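Revised in March, after the second round of letters from readers who host families or have relatives living near the front.

# Keeping a household going when the grid is a target

Most of these tips came from people who have lived through long power cuts in wartime. Svenja Janssen collected the first set from the families staying in Dradthorpe, and readers have added to it. Storm advice covers some of the same ground, but a storm passes and the line crews come. When substations are being shelled, the power may come back for a few hours at night and go off again with no schedule at all.

## Water

Fill containers whenever the pressure is good. Pumps run on electricity, and in a tall building the upper floors lose water first. Use food-grade containers with tight lids for drinking water and write the date on them with a marker. Old milk jugs are hard to get clean and the plastic splits, so keep those for flushing.

To flush a toilet without running water, pour from a bucket straight into the bowl in one quick go. Pouring slowly wastes water and does very little. Dishwater is fine for this if you strain out the food scraps.

Wipe plates with paper or a crust of bread before washing. Edeltraud Ruppert wrote to say her mother did this through the whole of the last war and went on doing it for the rest of her life.

## Cooking on short power

Decide ahead of time what gets cooked when the power comes on. Tape a list to the refrigerator: kettle, thermos bottles, soup, phones. At two in the morning you won't want to work it out.

A pot of grain or beans can finish without heat. Bring it to a full boil, keep it boiling for a few minutes with the lid on, then wrap the pot in towels and a blanket and put it in a box. Rice and buckwheat do well. Soak beans the night before and boil them longer – kidney beans need a proper hard boil, 30 minutes to be safe, before they go in the box. Bring everything back to a boil before eating.

Never use a charcoal grill or a camping stove in a closed room, and don't heat the apartment with a gas oven. Put a battery carbon monoxide alarm where people sleep. Generators belong outdoors, well away from windows, and that includes the neighbors' windows.

## Refrigerator and freezer

Keep the doors shut. An unopened refrigerator keeps food safe for 4 hours. After that, move what you can to a cooler with ice, or to a cold balcony if it stays near freezing out there and the sun doesn't reach it.

Fill empty space in the freezer with bottles of water, leaving room at the top of each for the ice to expand. Throw out meat, fish and cooked leftovers that have gone warm. Tasting them won't tell you whether they're safe.

## Light and windows

- Headlamps are better than flashlights for cooking and for stairs.
- Hang one flashlight by the front door and leave it there.
- Where there are blackout rules, check your curtains from outside after dark. Light usually gets out at the sides. Clothespins or strips of hook tape along the wall will close the gap.
- Tape on window glass may hold some pieces together, but it doesn't make the glass strong. Move beds and desks away from windows first.
- Keep shoes beside the bed, with the soles down and the laces loose.

## Radio and phone

A small battery radio is worth the shelf space. Cell towers have backup batteries of their own, and those run down too. Write the local frequencies on a card and tape it to the back of the set. Pfeiffer, who repairs radios for the Dradthorpe families, asks people to take the batteries out between uses, as he gets a lot of sets with corroded contacts. White vinegar on a cotton swab cleans up alkaline leaks. Wear gloves, and let the contacts dry fully before putting new cells in.

Charge power banks before phones. Turn the screen down, turn off video previews, and agree with family on set times for messages. Put the numbers you need on paper – hardly anyone knows them by heart now.

## The bag by the door

Documents go in a zip bag, copies in another bag with another person. Add medicine, glasses, a charging cable, cash in small bills, socks and a water bottle. Go through it every 3 months and change the children's clothes for the next size up. If you have a cat, leave the carrier out with the door open so it gets used to going in, and keep an old towel inside.
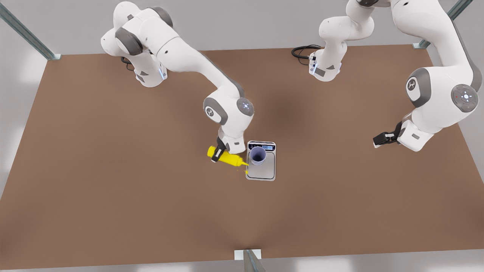
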